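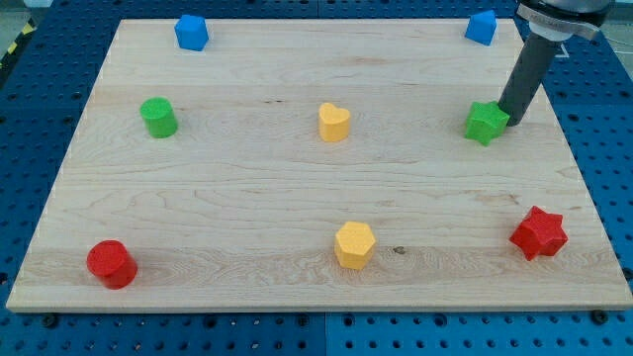
What should a first robot cell cost us?
Plan on the arm being less than half of the total. The rest goes to the table, the tooling, the safety work, the software seat, and the hours your own people put in during the first few months.

Notes for the June talk, Madlow training center. Slides are numbered in the margin of the printed set. Keep the first section short, people have the handout.

Slide 1. Who we are
Two sites, Madlow and Selter. Madlow got its cell first. Selter is asking for one in the next budget, and that request is the reason for this talk. Say up front that the numbers are ours and will be different for a shop with a different floor, different power, and different insurance.

Slide 2. What we asked for the first time
Read the original request out loud. It was one line: robot arm, with gripper. Total requested was 100 thousand dollars. Pause here. Ask who in the room has written a request like that. Then show the final figure, 205 thousand.

Do not spend time on whose fault it was. The request form had one box for equipment and one for freight, so that is what got filled in.

Slide 3. Where the difference went
Go through the lines in this order. Amounts are on the handout, don't read them.
Work table and mounting. We had assumed an existing bench would do. It flexed.
Guarding and floor marking. Includes the risk assessment, which we paid an outside firm to do.
Electrical. New drop, new disconnect, one weekend of overtime.
Compressed air. Only if you use pneumatic tooling. Selter may be able to skip this line.
Spare tooling.
Training. Travel was more than the class.
Software. Paid yearly, so it belongs in the operating budget. We put it in the wrong place the first year and had to move it.

Slide 4. Buy the table before the arm
A grid of holes in the work surface is worth paying for. You can bolt a board down, run a job, take it off, and put another board down in its place. Colored foam blocks on a plain wood board are enough for early pick and place trials. Stars, cylinders, a heart, a hexagon. They are cheap, light, and easy to tell apart, and a bad move costs you a block. We were quoted for a set of machined practice parts and turned it down.

If somebody asks about the wood: a pale board makes strong colors easy to pick out. Ours is nothing special.

Slide 5. Quotes
We took quotes from Awad and from Dratwood. Both were fair to deal with. The trouble was that they did not cover the same things. Awad's price included setup on site and left out the guarding. Dratwood's had guarding in it and charged setup by the day. It took us two rounds to get them on the same sheet.

Hand out the blank comparison sheet at this point. Tell them to fill in the left column themselves before sending it to a vendor. Every line gets a price, or the word "excluded." A blank is not an answer.

Slide 6. Lead times
Arm: 9 weeks from purchase order. Table came sooner. The outside risk assessment was the slowest piece because we booked it last. Selter should book it when the order goes in.

Also check the receiving door. The crate fit at Madlow. Selter's dock is narrower and someone needs to measure it.

Slide 7. Tooling
Budget for more than one tool. Jaws suit some parts, suction suits others, and a plain straight probe is handy for touching off and for nudging parts during trials. Ask the vendor what flange the arm uses and whether tools from other makers will bolt on without an adapter. Adapters are small money but they have their own lead time, and the one we needed held up the first job.

Tooling wears. Put a yearly amount in for it, even a small one.

Slide 8. People
We set aside roughly 4 hours a day of one technician's time for the first stretch. That was low. The work came in lumps, whole days on one problem and then very little. When you write the request, name the job title and say whose work is being covered while they are at the cell. Finance asked us for that and we didn't have it.

Slide 9. What Selter should put in its request
Table and mounting
Arm and controller
Two tools and a spare set of wear parts
Guarding, marking, risk assessment
Electrical, and air if needed
Training for two people, with travel
First year of software, with later years shown separately
Contingency, as its own line

On contingency: we hid ours inside other lines and then couldn't show what had been used. Keep it visible. If it gets cut, at least everyone saw it get cut.

Slide 10. Questions
Likely ones. Lease or buy: we bought, and a lease quote from Dratwood is in the folder for anyone who wants to compare. Used arms: fine if the controller is still supported, get that in writing. Payback: don't give a number, the second job hasn't run long enough. Offer to send the figures after the fall review.

Collect the comparison sheets at the door if anyone filled one in.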